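# Lallodden Overnight Hut Tour — two days, one night

Product page for agents and direct guests. Operated by Plalta.

The Lallodden tour is a guided walking package from the ferry landing at Bimutari to the hut at Lallodden and back by the coast path. It runs with a minimum of four guests and a maximum of ten. Breakfast, a packed lunch and one hot dinner are included in the price.
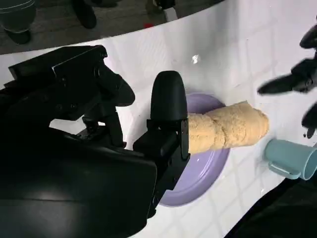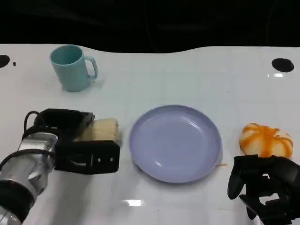
## Route

| Section | Detail |
|---|---|
| Start | Bimutari ferry landing |
| High point | Sarantis saddle, 885 m |
| Overnight | Lallodden hut, 482 m |
| Finish | Bimutari ferry landing, by the coast path |

Day one climbs steadily on a graded mule track. The last stretch below the Sarantis saddle is loose stone and is walked in single file. From the saddle the path drops through pine to the hut. Guests normally arrive between 4 and 5 p.m.

Day two is longer but mostly downhill. The coast path has two short sections with a fixed handrail. After heavy rain the guide may use the forest road instead, which adds 60 minutes — the return ferry is booked to allow for this.

## Price

- Per person, shared bunk room: 506
- Ferry, both ways: included
- Hut sheet and blanket: included
- Travel insurance: not included
- Drinks at the hut: not included, cash only

Prices are in euros. Children under 12 are not accepted on this tour. Guests aged 12 to 15 must share a room with a parent or guardian.

## Equipment

Boots with a firm sole are required. Trail shoes are accepted in September if the guide approves them at the landing. Bring a rain jacket, a warm layer, a headlamp and two liters of water. Walking poles can be rented from Plalta and should be requested at booking.

Luggage is not carried between the landing and the hut. Larger bags can be left in the Plalta office at Bimutari, which is locked overnight.

## Departures and changes

Tours leave every Sunday in season on the morning ferry. Check-in closes 20 minutes before sailing.

Dietary requests must reach us five days ahead. The hut is supplied once a week, so later requests may not be met. Vegetarian meals are standard on request; gluten-free bread is available in limited quantity.

A booking can be moved once to another departure without a fee, up to 14 days before the start. After that the full price applies. If we cancel for weather, guests choose between a new date and a refund.

Route questions and group bookings: Dinesh Chacko, Plalta office, Bimutari.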